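Grelari hand-held gripper kit, two-hand set

Hi, and thanks for stopping by the Grelari page! I run the little shop behind these, and I also use them myself most mornings, so you're getting the long version here (skip down to the box contents if you're in a hurry).

So what do you get? A pair of grippers you hold and squeeze yourself, a camera mount, and Jestis, our recording software. You do the job with your own two arms and the kit saves what you did, ready to go into whatever you're training. You don't need an arm bolted to a bench, and you don't lose an afternoon to calibration before anybody can start. I've set mine up on kitchen tables, a desk, and once on an ironing board, which was a bit wobbly but got us through!

People always ask how many examples they need. I wish I had one number for you. For my last fruit-sorting job I planned on 2,000 clips and stopped at 2,010, mostly because I lost track and kept going. Then I sat down with a big pot of coffee and threw out 83 of them. Some had my sleeve over the lens, some had me changing my mind halfway to the plate, and a few were just me dropping things. Jestis lets you flag a bad take while you're still recording, so please use that button more than I did.

A few things I've learned from using the kit on food:

Mix up the sizes. Small round fruit asks for a very different squeeze than a big orange, and if you only ever practice on one you'll see it later in your results.

Leave the clutter alone. I used to clear everything off and work on plain white, and the model I trained fell apart the first time it met a patterned tablecloth. Now I record with whatever is on the table, bags and boxes and all.

Slow down at the grab. Most new users are quick on the way in and quick on the way out, and the bit in the middle is a blur.

Swap fruit out when it gets soft. Tomatoes go first.

What's in the box: two grippers, the camera mount, a charging cable, 4 spare fingertip pads, a Jestis license for one computer, and a printed quick start card. The carry case is sold separately (it's the Baek case, and yes, it fits the older set too). If you already own an Ustex mount you can use it, but you'll want the adapter plate, so add a note when you order and I'll put one in.

Pads wear down faster than anything else. I keep a spare set in the drawer and change mine when round things start slipping. Wipe them with a damp cloth after fruit, especially citrus, and let them dry before you pack up.

Orders go out from our shop within a couple of working days. Returns are fine as long as all the parts come back. Page last updated July 3, 2021.
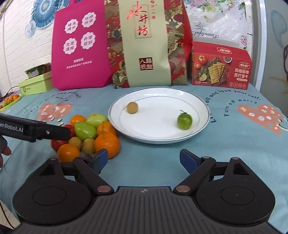 Na-rae Ha: We bought the two-hand set for our lab and I agree on flagging takes as you go. My one wish is a longer charging cable. Also, can Jestis split one long recording into separate grabs, or do I still have to stop and start each time?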